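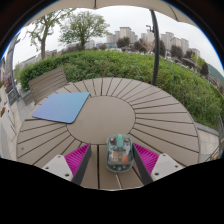 Home | Programs | Data Collection | Gallery | Publications | Contact

Outdoor Tabletop Collection: Gallery

The Mernungate program gathers examples of everyday handling tasks for use in training a learning system. It is carried out by Plirkico in partnership with the Geddes laboratory, which prepares the recordings and maintains the training sets. Each example is one complete attempt at a short task, performed by a trained operator with a hand-held gripper that carries its own camera. No robot arm is needed at the collection site, and a team can therefore work wherever a suitable surface is available.

This page presents the outdoor part of the program. Indoor collections are shown on separate pages, which may be reached from the menu.

Mouse and pad, terrace table

The opening picture belongs to the desk items series. The task is to pick up a computer mouse and set it down on the blue pad. The mouse has a see-through shell, and objects of this kind were placed on the task list at the request of the Geddes laboratory – clear and partly clear surfaces were poorly covered in earlier sets.

The table top is made of planks that run outward from a round center panel. Operators are asked to vary the starting position of the mouse between attempts, so that the direction of the planks does not become a cue for the direction of the grasp.

The magenta fingers are the ribbed type, with dark gray pads on their inward-facing sides. The same pattern of finger is used throughout the desk items series. Operators check both pads before each session and record any change of finger in the session log.

The sky was pale and overcast. Collection continues under cloud as well as in sun, and the two conditions are labeled separately in the training set. Hedges, trees and distant buildings are left in view, and no screens or backdrops are used at outdoor sites.

About the collection

The outdoor part of the program covers 26 tasks. The target for the desk items series is 900 accepted attempts, within a target of 2000 for all outdoor work. An attempt is accepted when the recording is complete, the task instruction has been followed, and the position track has passed review. Failed grasps are kept in a separate set and are not counted toward the target.

Review is carried out in 3 stages using the Emberg annotation tool. Partners who require access to the reviewed recordings should apply through the program office and state the intended use. Requests for the separate set of failed grasps are considered individually.

The next outdoor collection period opens in January. Additional pictures will be placed on this page when review of that period has been completed.

Page updated 18 December 2025

Contact the program office | Copyright Plirkico. All rights reserved. | Back to top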